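Prosholm fabric wall panel

Orik – Wall panels – Prosholm

The Prosholm is an upholstered panel for offices, meeting rooms and booths. The fabric is a light greyish beige with a tight, fine grain, and it goes well with plain white walls and ceilings. Panels are sold singly and come ready covered.

Before you order, check the surface the panel will meet at the top. A flat white painted finish is the easiest to work up to.

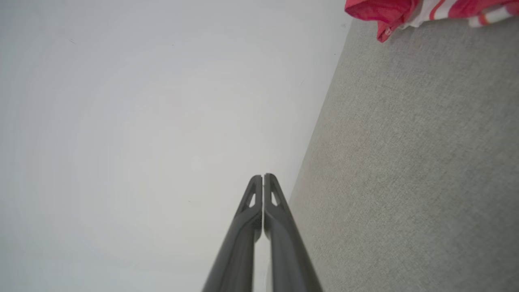
Measure the height at both ends of the wall and order to the shorter one. If the two differ by more than 7 mm, ask us for the trim strip, which is sold separately. Old plaster often needs it.

The fabric is woven for us by Vatwood. It has a slight mottle in darker and warmer tones, so small differences between panels are normal – we can't match a new panel to one bought earlier. Vacuum with a soft brush and don't use bleach.
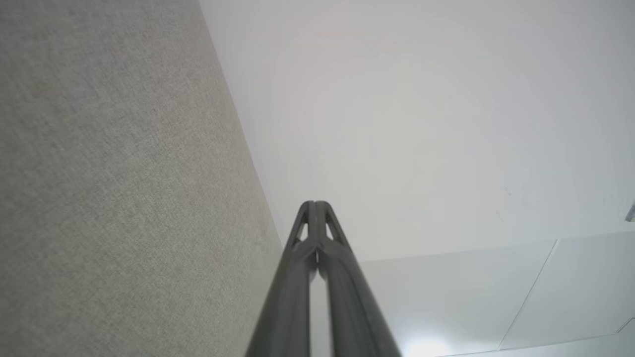 Sizes and ordering

Height: 1,869 mm
Width: 769 mm
Colour: light greyish beige
Fixing: split battens, supplied
Order code: Prosholm 167

Cut heights are made to order and can't be returned. Fitting is available through Stergiou – please ask when you order. Fabric samples are free, one per address. The next batch is due in October.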